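Play Kitchen and Pretend Food – Your Questions Answered

Thanks so much for stopping by! Juvwood has been lending and selling pretend food sets to families, playgroups and kindergartens for a good while now, and the same questions come up again and again, usually from somebody with a toddler on one hip. We've gathered the answers together so you can read them over a cuppa. If yours isn't covered, please do write to us. Finlay Leckie looks after the inbox and he likes a chat.

What age is pretend food suitable for?

Most of our fruit and veg is meant for children from about three years up. Younger ones love it too, of course, but they will put every last piece in their mouths, so sit with them and leave the small things (chillies, mushrooms, anything with a thin stem) in the box until they're older.

How many pieces do I need to start with?

Far fewer than you'd think! Our biggest tub, the Prava, has 80 pieces in it and is really made for a room full of kindergarten children. At home, a handful of foods, a plate and a bowl will keep one child going all morning. You can always add more at birthdays, and grandparents are usually very happy to be told what to buy.

Can I swap pieces between sets?

Yes, and plenty of families do. The Skunov fruit is a touch bigger than the Yang vegetables, so a Yang carrot can look a bit lost beside a Skunov pear – but we've yet to meet a child who was bothered by it.

How do I clean everything?

Warm water, a drop of dish soap and a soft cloth will do for the hard pieces. Please don't soak them, as water can creep in through the seam and it's a terrible job getting it out again. Let them air dry on a tea towel overnight. Plates and bowls from our sets can go on the top rack of the dishwasher. Plush toys that have joined the picnic should be washed by whatever their own label says.

What if the colour starts to rub off?

Take that piece out of the box and send us a note with your order number. A bit of scuffing on a well-loved banana is normal, but flaking isn't, and we'll replace it.

How should I set things out for a game?

Spread out, with plenty of bare table in between. A heap in a basket tends to get tipped on the floor, whereas foods that each have their own patch of table get picked up and talked about. Put the plate near the middle where little arms can reach it, leave it empty, and let your child decide what's for lunch. We like to mix the colours up too, with a yellow banana and a red apple to one side and a green cucumber on the other, and a soft toy somewhere about in case a guest is needed.
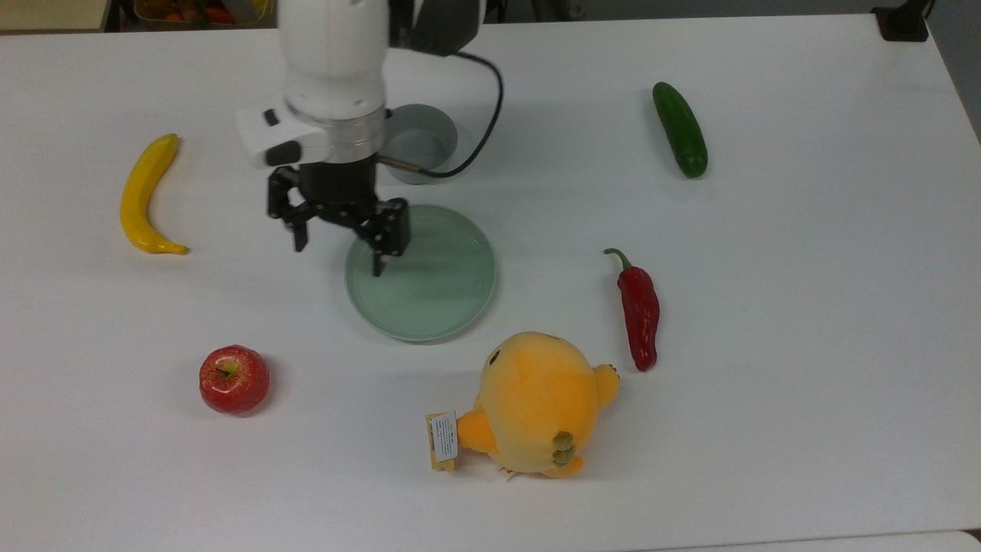 Can we borrow a set before buying?

You certainly can. Loans run for two weeks, and Rhun Griffiths packs them up every Thursday, so get your request in by Wednesday lunchtime if you can manage it. We have 239 families on the loan list at present, and the Prava tub often has a bit of a wait.

A piece went missing while we had the loan. Are we in trouble?

Not at all! Peas roll under couches and lemons go to daycare in coat pockets. Have a good look, tell us what's gone when you send the tub back, and we'll top it up from the spares drawer. If it turns up months later, pop it in an envelope.

Do you take old sets back?

We do, as long as the pieces are clean and whole. Drop them at the shop or ask us for a return label, and please leave out anything cracked.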